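25/01/2019

Can a machine do my chores yet?

I have been writing this blog for some years, mostly about my work in a small packing hall in Wistum, and the question I receive most often from readers is about robots. They do not ask about the big yellow arms behind fences. They ask about the home. When will there be something that picks up the socks, wipes the table and puts the cups back in the cupboard? I promised in June that I would write down my opinion, and then I did not do it, so today I keep my word with some delay.

First I should say from where I look at this. I am not an engineer. I sort and pack household goods for a firm called Kiviler, and for the last two years a part of this work was given to machines. We have one line from Zevura which closes cartons and puts labels on them. It does this very well. In one normal shift it closed 1,132 cartons, and I had to help it with 16 of them. These are numbers I wrote myself on the back of a delivery note, because I wanted to know them and the screen on the machine only shows the good ones.

So when somebody says that robots cannot do anything, I think of this line and I do not agree. A carton is a grateful object. It has flat sides, it comes in four sizes, it stands where you put it. The machine knows where the carton is before it touches it.

The trouble begins one step before, when the goods must go into the carton. We pack brushes, nets, small bags, sponges, garments and kitchen things. A brush with a stiff handle is easy to hold at the handle and difficult to hold at the head. A net bag has no shape at all. If you pick it up from the corner it becomes long, and if you pick it up from the middle it becomes a ball. I have watched the second machine, the one with the gripper, try with a net bag for a long time. It closed the fingers, lifted, and the bag stayed on the table. Then it did the same thing again, with the same patience. A person would become angry after the third time, and from being angry would try something new.

My kitchen has the same difficulty. Almost everything I do there in the evening is a small problem of holding. I hold the pan with one hand and the sponge with the other, and the strength in both hands changes all the time without me thinking. I feel a glass is slipping before I see it. When I wear winter gloves and try to find my keys, I become suddenly as clumsy as the gripper at work, and I understand it better. 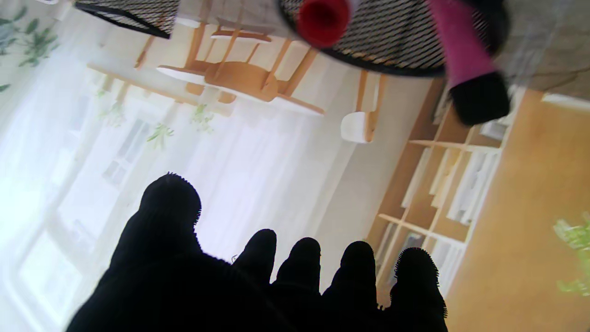 What is harder for a robot at home, to see the things or to hold them?

From what I have seen, to hold them is harder, at least with soft things. A camera can find a towel on a chair quite reliably now, but to take it at the right place, with the right strength, and to notice when it begins to slide, is still slow and often fails. Seeing is also not solved completely, and strong light from a window can spoil it.

I made a small test with myself, to be fair to the machines. One Saturday I cleaned my flat as always and made a mark on paper each time I did a different action with my hands. To lift a chair was one mark, to pull a curtain was one mark, to pick up a crumb was one mark. I stopped at 63, and I had not yet started with the bathroom. Afterwards I went through the list and asked for each one if I know a machine that could do it in a home, at a price I could pay. I could say yes to one only, the floor, which my round vacuum cleaner does. For the other 62 I am still the machine.

It is true that this vacuum cleaner also needs preparation. Before it starts I have to lift the chairs, take the cables away and close the door to the balcony. My neighbor says that she spends more time to prepare the floor for the robot than she spent before with the broom. I think she exaggerates a little, but I did not measure it.

Last autumn I could visit an open day at Hong, a laboratory two stops from my work by train. They showed an arm which folds towels. It folded one nearly as good as I do, and it needed several minutes. The young man next to it told us that it had learned from many hours of people doing the same movement. I asked him what happens with a fitted sheet, the kind with elastic in the corners. He laughed and said that he cannot fold this one himself. Then he admitted that they had not tried it.

I came home from there with more respect than before, and also with less hope for the next few years. Folding one towel on an empty table is a real achievement. My towels, however, are in a basket together with socks and one wet swimsuit, and the basket stands behind a door that must be kept open with the foot.

For the packing hall I am more optimistic. There one can change the work so that it fits to the machine. We already put the brushes in trays now, all in the same direction, and since then the gripper misses much less. With the nets we do not know yet. The people from Zevura want to come again and try softer fingers, and I was asked to be present because I know which nets are the worst ones. I have put three of them in my locker so they do not get sold before.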